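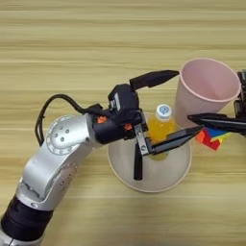

Finishing and Surfaces > Hardwax oil going patchy on light tabletops

kverbruggen
Posted 3/4/21
Posts: 46

I have a light wood top, edge-glued, finished with two coats of Raltow hardwax oil in September. Sanded to 180 with a random orbit, vacuumed, wiped with a barely damp cloth, let dry overnight, oiled. First coat buffed off after 15 minutes, second coat next day.

Result was even for the first couple of months. Now there are dull areas near the front edge where forearms rest, and the grain there feels slightly raised. Water still beads in the middle but soaks in at the front within a minute. Cleaner is plain dish soap, diluted.

Questions. Do I spot repair or redo the whole top? And is 180 too coarse?

Kobe Verbruggen

planesaw
Posts: 1,652

180 is not too coarse. The Raltow can says stop at 150 on open-grained species. Going finer closes the surface and the oil has less to hold on to. I have had the opposite problem from yours at 240, where the second coat just wiped straight off.

Dish soap is your problem. It strips wax. Change the cleaner first.

N_Ronning
Posts: 630

Agree on the soap, disagree on the grit. Open-grained species is the key phrase in that instruction. On a tight-grained light wood I go to 180, wet the surface to raise the grain, let it dry, then a light hand pass at 220 with the grain. A wipe with a barely damp cloth doesn't raise the grain fully. It raises it partway, and the rest comes up the first time the top gets properly wet. That matches what the OP feels at the front edge.

planesaw
Posts: 1,652

If it were unraised grain it would be rough everywhere, not only where the arms go.

N_Ronning
Posts: 630

Only if it got wet everywhere. The front edge gets wiped most. The middle still beads, so the film there is intact and the fibers never moved.

kverbruggen
Posts: 46

The front edge does get wiped three or four times a day. The back hardly ever. What cleaner do you both use?

mitre_late
Posts: 30

Whatever you use, make sure it's not an all-purpose spray. We had a row of benches at the Notstead shop that were cleaned with one and they went gray in a season.

On spot repair: it works with hardwax oil if you catch it before bare wood shows. Gray or white pad, small amount of oil, feather past the dull area by a hand's width, buff dry. Don't sand a patch with a machine. You will get a dish and you will see it in raking light.

planesaw
Posts: 1,652

Kruger wood soap, one capful to a bucket. It leaves a little fat behind. Wring the cloth hard.

Spot repair is fine on a small side table. On a full-width front edge I would do the whole top. The sheen never matches, particularly on pale woods, where old oil has ambered and new oil hasn't.

mitre_late
Posts: 30

Ambering evens out. Mine matched by the following spring.

planesaw
Posts: 1,652

Was that the clear or the natural? The natural has white pigment in it. Patch that twice and you get a milky stripe.

mitre_late
Posts: 30

Clear. I have no experience with the natural.

kverbruggen
Posts: 46

Mine is the clear. Would the Mastton two-part be a better choice for a full redo? The shop here stocks it and says one coat is enough.

N_Ronning
Posts: 630

It cures harder and faster. Downsides are the short pot life once mixed and the cost. It also needs a clean substrate, so you can't put it over the old wax. You would have to sand back to bare wood across the whole top.

For what you describe I would stay with the same product:

1. Wash with wood soap, rinse, dry overnight.
2. Hand sand the front third at 220, with the grain, light pressure.
3. Scuff the remainder with a gray pad.
4. Vacuum, then one thin coat over everything. Work it in with a white pad.
5. Wipe off all excess at 15 minutes. Change cloths when they start to drag.
6. No water on it for a week.

Lay the used cloths flat outside to dry, or put them in a bucket of water. Do not ball them up in the trash. They can self-heat and catch fire.

Njål Rønning

planesaw
Posts: 1,652

I would use 180 in step 2. Otherwise fine.

kverbruggen
Posts: 46

Thanks. I will try 220 on the underside at one end and 180 at the other, oil both, and wet them after they cure. Wood soap is ordered. The underside had one coat originally, so I will give both ends a second before testing.

N_Ronning
Posts: 630

Sand both ends through the old coat first or the test says nothing about grit.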